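Can a candidate for county commission move leftover campaign money to a state house race? 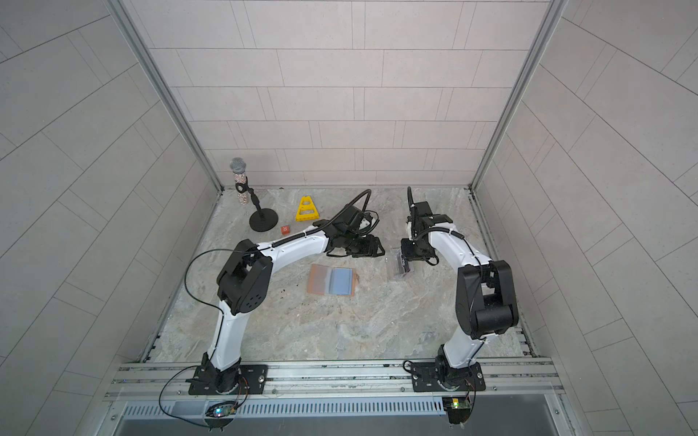 Question
I ran for county commission last year and lost. There is still money in the campaign account, a little under $3,000. I'm now thinking about a state house seat in the same area. Can I use what is left, or do I have to close the old account and start from zero?
Asked by Iona Baird

Answer
It depends on your state, but most states let you carry the money over if you follow the transfer rules for the new office. Start with the finance office that took your last report, which for a county race is often the county clerk. Ask for two things: the form to amend or close your old committee, and the contribution limit for a state house seat. The limit matters a lot. If the county race had no cap and the house race does, some states make you go back through your donors and move only the part of each gift that fits under the new cap.

Don't spend anything on the new race out of the old account until the paperwork is in. I did this in the Escobar district and had to pay back a printing bill out of my own pocket, then file an amended report explaining it. The bill was small. The amended report took me most of a weekend.

Also check whether your old donors have to be told. Where I live they don't, but I sent a short letter anyway and a few of them gave again.
Answered by Gregor Cairns

Answer
just close it and give it to the party, easier. thats what my brother in law did

Answer
Adding to the first answer. Look at how your state treats small gifts. In mine, anyone who gave up to $100 could be lumped together on the county form, but the state form wants a name and address for every gift over $25. If you didn't keep those records, the transfer gets harder, and you may have to leave that part of the money behind. Go through your deposit slips and the donation site before you file anything. I used Kundo for online gifts and could still download the full list after the election. The checks were the problem.

The order I did it in was to file the statement of candidacy for the new office, open the new bank account, file the transfer, then move the money with one check. Write the name of the old committee on the check. The bank may ask for a new tax ID number for the new committee — mine did, and it held things up.

Last thing, the old committee still has to file reports until it is formally closed, even with a zero balance. I missed one in September and got a late notice. The fee was waived when I called, but I wouldn't count on that.

Comment from Iona Baird
Thanks. The clerk's office says I can amend the old committee but the state wants its own form too. I have most of the check records. Will look for the rest.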